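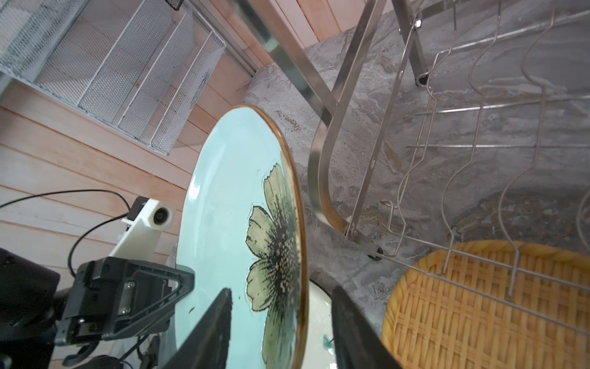 Chapter 7
When the Job Changes: Automation and the People Who Work Beside It

In July, the kitchen at Semville, a residential care home with 60 beds, stopped rostering a person to the evening dish shift. Two robot arms now take plates from the washer and set them in drying racks. The employee who used to do that work, Zodwa Mnguni, is still at Semville and still starts at four o'clock. Her position description has been rewritten twice.

She loads the trolleys, checks the plates for chips, and clears the arms when they stop. A stoppage usually means a plate has been gripped too close to the rim, or two bowls have come through nested. She resets the arm from a panel beside the sink and writes the fault in a logbook. In the first three months the logbook recorded 575 stoppages. Her supervisor, Lindiwe Molefe, had been told by the supplier to expect far fewer, and had cut the shift by an hour on that basis. The hour was later put back.

Cases like this one are common, and they rarely make the news. Public debate about automation tends to ask how many jobs will disappear. Most workers meet it in a smaller form: some of their tasks are taken over, others are added, and the pay rate stays where it was until somebody raises the matter. At Semville the union delegate raised it. Management's position was that minding a machine is lighter work than lifting crockery. Mnguni's was that she now answers for equipment she was given 40 minutes of training to use.

This chapter looks at both positions. Section 7.1 separates a job from the tasks that make it up. Section 7.2 deals with training and who pays for it. Section 7.3 covers injury, fatigue and the labour of monitoring. Section 7.4 returns to Semville and to a second workplace, the Skokari laundry, where staff were consulted before the equipment was ordered.

Key terms
task allocation
deskilling
job redesign
duty to consult

Before you read
Think of a place where you have worked or done a placement. Write down one task there that a machine does now and a person once did. Who looks after the machine, and is that work listed in anyone's position description?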